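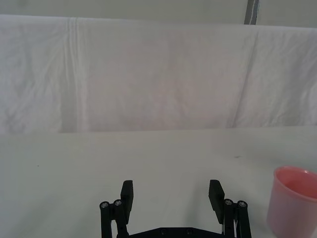
Tindel two-finger gripper, loan unit - bench notes, September

Unit came from Fornura on a trial basis. Decision is buy or return by the end of the month. Mounted on the arm at the white table, cloth backdrop up, wrist camera connected.

Home pose, fingers open: both pads in view of the wrist camera, with clear table between them. Linkage bars take up a fair part of the lower image. Pads tilt slightly inward when open. Check against the Fornura drawing, which shows them parallel at full stroke.

Thin white cable runs down the inner side of the right finger linkage. Want a clip or a sleeve on it before the long run. Asked Fornura whether the production version routes it the same way. No answer yet.

Test object for the first block is the pink plastic cup. Grip force set to 5 N for the start, 35 N as upper limit in the driver. Don't raise the limit without telling me.

Plan:
Block 1: 200 open/close cycles, no object, log motor current.
Block 2: cup picks from the right side of the table, same force setting throughout.
Block 3: 2,000 cycles unattended, only if block 1 shows no drift in the open position.

Driver note - the Tindel package resets speed to default after every reconnect. Set it again in the startup script.

Noura Boutros has the quote for the spare pads. Pad price still missing from it. Log files go in the Gernuvo folder, one per block.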